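Ticket 3385
Subject: Condori panel unit buzzes against the rail
Product: Condori freestanding panel unit with rail
Status: Closed
Opened by: Yaneth Llanos, Matwood
Assigned to: Arnulfo Giraldo, Gestberg Support
Attachments: 1

Yaneth Llanos, 8:40 AM
We put up a Condori unit in our packing room in November. It went together fine and was quiet for the first couple of weeks. Now there is a buzz from it whenever the air handler on the other side of the wall is running. It stops if I put my hand flat on the large panel near the rail and push a little. When I let go it comes back.

All four feet are on the floor. I checked with a strip of paper under each one and it would not slide under any of them. The order was for the pale gray-green finish. I don't have the packing slip anymore.

Arnulfo Giraldo, 9:25 AM
Thank you for the details. A few questions before I suggest anything.

Does the buzz change if you hold the rail and leave the panel alone?
Is anything hung on the rail?
Did you fit the clear bumpers that came in the small parts bag? They go on the back of the rail, on the side that faces the panel.
Has the unit been moved since it was put together?

Please don't tighten anything yet. If a screw is loose I would like to know which one before it gets turned.

Yaneth Llanos, 10:10 AM
Holding the rail makes it quieter but does not stop it. Nothing is hung on it. We had tape guns there the first week and then moved them to the bench.

I don't remember bumpers. Lovely Sison did most of the assembly and she is in at noon, so I will ask.

It was moved once. We slid it toward the window to get a pallet past and slid it back. Two people, one on each end, not lifted.

Yaneth Llanos, 12:35 PM
Lovely says the parts bag had screws, two hex keys and a sheet of small clear dots. She thought the dots were for a cabinet door and they went in the drawer with the spare keys. I have the sheet here and none are missing.

Arnulfo Giraldo, 1:05 PM
Those are the bumpers. Without them the back of the rail can touch the panel when something nearby vibrates. That may be all of it, but sliding the unit can also shift the trim on the left edge, and a loose trim makes nearly the same noise. I would check the trim first because it takes a minute.

1. Turn off the air handler if you are able to.
2. Press along the left trim with your thumb, starting at the top and going down to the corner above the rail. Note any place where it moves or clicks.
3. Try each trim fastener with your fingers only. They should not turn.
4. Hold the curved joint at the left end of the rail and try to twist it toward you. A very small amount of give is normal. A knock is not.
5. Wipe the back of the rail with a dry cloth. If there is gray dust on the cloth, the rail has been rubbing.

Please send a picture of the left side with the rail in it, so I can match your unit to the right drawing. There are two versions of the trim.

Yaneth Llanos, 2:20 PM
I could not turn off the air handler, but it cycles, so I waited for it.

Step 2: no clicks. The trim moves very slightly about halfway down.
Step 3: none of them turn by hand.
Step 4: small give, no knock.
Step 5: gray dust, a fair amount, mostly toward the right end.

Picture attached.

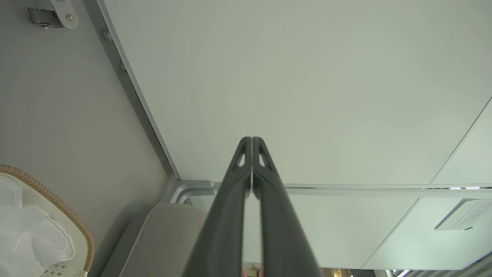
Attachment 1: left trim and fasteners, rail with curved end joint.

Arnulfo Giraldo, 2:50 PM
Thank you, that is enough to go on. I have matched it to the drawing with the round fasteners on the trim. The slight movement you found is within what we allow for that version, so leave the trim alone.

The dust points to the rail. Clean the back of it with a cloth and a little rubbing alcohol, let it dry, and put the bumpers on at even spacing, with the last one 28 mm in from the right end. Press each one for a few seconds. Do the same on the left, but stay off the curve of the joint. The dots won't hold on a bend.

If a bumper leaves the rail pushing hard on the panel, take it off and tell me. We have a thinner kind.

Yaneth Llanos, 4:15 PM
Done. The air handler has come on twice and I don't hear the buzz. Lovely doesn't either. I would like to keep this open overnight, as it is louder in the morning when both fans run.

Yaneth Llanos, 8:55 AM
Both fans on, no buzz. One bumper near the middle had dropped off onto the floor. I think I missed a spot when I cleaned. I wiped the place again and used a new one from the sheet.

Arnulfo Giraldo, 9:30 AM
Good. I am mailing a spare sheet to the Matwood address at no charge. Mirjam Stevens handles the assembly leaflets here, and I have asked her to label the dots in the parts list.

Closing the ticket. Reply to this message if the noise comes back and it will reopen under the same number.

Resolution: bumpers not fitted at assembly. Rail cleaned, bumpers fitted by customer. No parts replaced.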